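La empresa de muebles Stanow cerrará en enero su planta de Munro

La compañía mantendrá el taller de acabados y trasladará la fabricación de mesas y estanterías a su sede de Brusen

Julio de 2018

La empresa de muebles de oficina Stanow comunicó a su plantilla que dejará de fabricar en la planta de Munro a partir de enero. La decisión afecta a 60 trabajadores, a los que se ha ofrecido el traslado a la sede central de Brusen o una salida pactada. El taller de acabados, instalado en una nave contigua, seguirá abierto con su personal actual.

El director general de la compañía, Eliécer Bedoya, explicó la medida en una reunión con los representantes de los trabajadores que duró cerca de toda la mañana. Según Bedoya, la planta necesita una reforma de la cubierta y de la instalación eléctrica que la empresa no puede asumir mientras mantenga abiertas dos líneas de producción iguales. «Llevamos tiempo haciendo lo mismo en dos sitios y pagando dos veces por ello», dijo.

Stanow fabrica en Munro tableros, mesas de reunión y estanterías para oficinas, bibliotecas y centros de enseñanza. La línea más conocida, Divus, salió al mercado hace seis años y se vende sobre todo a ayuntamientos y colegios. Esa línea pasará entera a Brusen, donde ya se cortan y se cantean las piezas más grandes. La empresa asegura que los pedidos en curso se entregarán en los plazos firmados y que el catálogo no sufrirá cambios durante el próximo año.
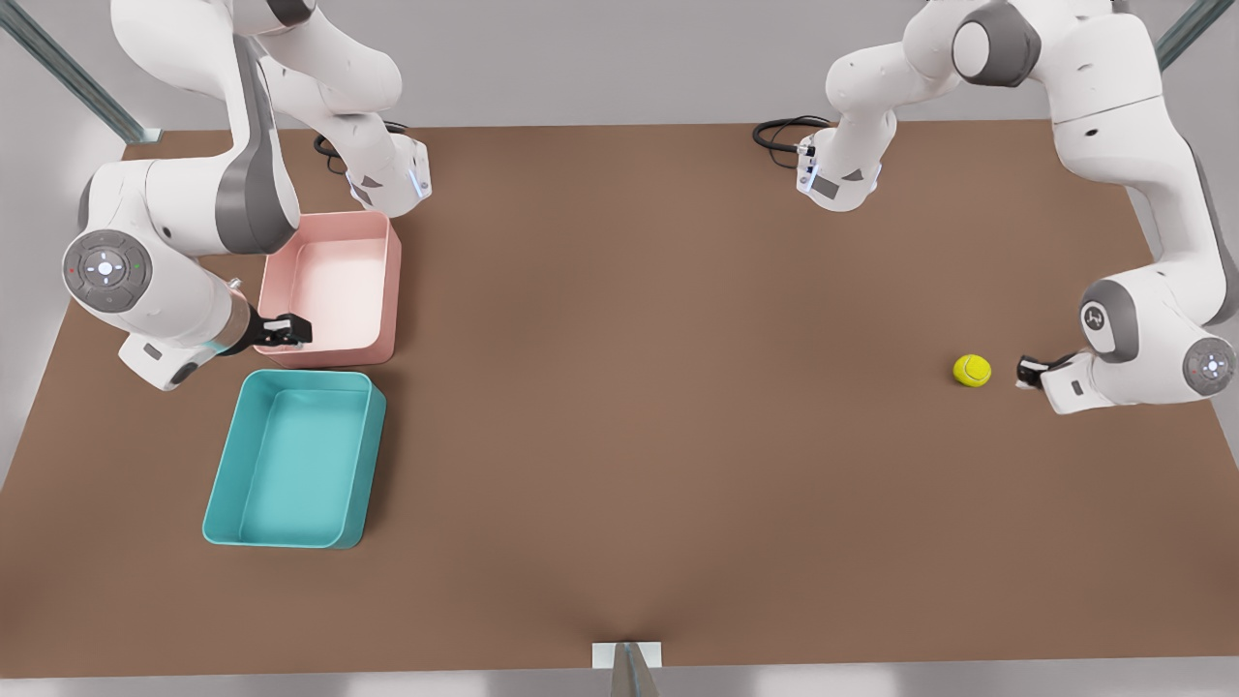 El comité de empresa pidió más tiempo. Sus portavoces recuerdan que Brusen está a 100 kilómetros por una carretera de un solo carril en cada sentido y que buena parte de la plantilla tiene hijos en edad escolar. Reclaman un autobús diario pagado por la compañía, una ayuda de alquiler para quienes decidan mudarse y la garantía por escrito de que no habrá nuevos recortes en el taller de acabados.

La dirección aceptó estudiar el autobús, aunque no se comprometió con el resto. Ofrece una prima de traslado equivalente a cuatro mensualidades, que se cobraría en dos pagos, uno al firmar el cambio de centro y otro al cumplirse el primer semestre en el nuevo puesto. Quienes no acepten recibirán una indemnización calculada según la antigüedad, cuya cuantía se negocia todavía.

El ayuntamiento de Munro supo del cierre el mismo día que los trabajadores. En una nota, el gobierno municipal lamenta no haber sido avisado antes y anuncia que pedirá una reunión con la empresa para conocer el destino del edificio. La nave principal está alquilada a un propietario particular y el contrato vence a finales del año que viene. El consistorio quiere evitar que quede cerrada, como ocurrió con la antigua fábrica de conservas de la misma avenida, que lleva más de una década sin uso.

Entre los comercios de la zona la noticia se recibió con preocupación. Los dos bares situados frente a la entrada sirven a diario desayunos y comidas al personal de los turnos, y una ferretería cercana suministra a la planta tornillería y material de embalaje. La asociación de comerciantes ha solicitado participar en las conversaciones con el ayuntamiento.

También los proveedores de madera de la comarca esperan noticias. Dos aserraderos venden a Munro buena parte de su producción de haya y no saben si el contrato se mantendrá cuando las compras se hagan desde Brusen. La empresa indicó que hablará con ellos después del verano y que su intención es conservar las condiciones vigentes, con la salvedad del transporte, que habrá que revisar por la distancia.

Stanow abrió la planta de Munro para atender los encargos de mobiliario escolar que no podía cubrir desde su sede. Durante años trabajó a tres turnos. Con la caída de los pedidos públicos se suprimió primero el turno de noche y después el de los sábados. El año pasado la producción se concentró en la mañana y parte de la maquinaria más antigua se vendió a un taller de otra provincia.

Dirección y comité volverán a reunirse antes de las vacaciones de agosto. Los representantes de la plantilla convocarán después una asamblea para votar la propuesta y no descartan paros parciales si el autobús y la ayuda de alquiler quedan fuera del acuerdo.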